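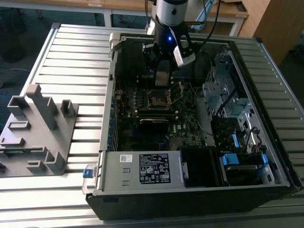
Tower on its side on the slatted table, side panel off. CPU socket empty.

Monday, March

Archive server move, continued. The Zistivdale weather logs are still the problem. Total in the folder is 1,288 files, of which 565 have the old date format with day before month. The Inus script reads both kinds without complaint and gets half of them wrong, so anything before the 13th of a month can't be trusted until it's been rerun.

Wrote a check that compares each file's date with the one stamped in its header line. Slow, but it finds the bad ones. Three files have no header at all. Put those in a folder called "orphans" and left them.

Rainfall column: the early sheets are in inches, later ones in millimeters, and there's no note of when the station switched. Sekuvell has scans of the paper books, so sent them a message asking for the pages either side of the change. No answer by 4:30.

Dvořáček gauge reads zero for long stretches in winter. Could be frozen, could be a dead battery. Marked as missing for now. If anyone wants them back as zeros, the raw copies are untouched in the top folder.

Tried plotting all the daily highs on one chart. Too many points to see anything. Monthly averages look fine except for one July that comes out colder than the April before it, almost certainly the date mix-up again.

To do:
Rerun conversion on the 565
Ask again about the scans
Label the backup drives, same pen as last time
Order more folders, the tabbed kind

Stopped at 5:15. Conversion left running overnight, log is in the usual place.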